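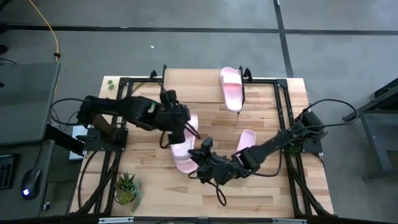
From: Jhonatan Echeverri
To: equipment list
Date: October 19, 2025
Subject: Re: Second bench, what to put on the request

Answers below. I left in only the parts I'm replying to.

> Do we really need a whole second two-arm station? Holthorpe is
> quoting 9 weeks on the arms, and I'd like to spend less than
> we did in March.

Yes, if the footwear work stays on the plan. Sandals are a two-arm job for us, and the bench we have can't be on sandals and on the Texier parts in the same week. Changing over costs us most of a day each time. One more arm by itself doesn't fix that.

> Can we drop the butcher-block top and get a plain one? Astimano
> has a plain top for roughly $200 less.

I would keep the striped top. I want the two benches to look alike to the cameras, and we already have a lot of recordings on that surface. If the money has to come from somewhere, take it out of the desk. A used one is fine.

> What else is missing from the list?

Cables, mostly. The quote covers the arms and bases but has no spare wrist cables. Those hang in a loop under each gripper, and I'd like 2 spares per arm on the shelf. Hollik has them at $113 each. Please also add:

- black rail for both sides of the top, plus the crossbars at the far end
- clamps
- cable ties and a floor cover for the run behind the table
- gripper fingers, one spare set per arm

Sandals can go under supplies. I'd like a dark pair in addition to more of the pink slides, and different sizes if the store has them.

Holthorpe won't hold the price without a purchase order, so please send me changes before I submit the form.

Jhonatan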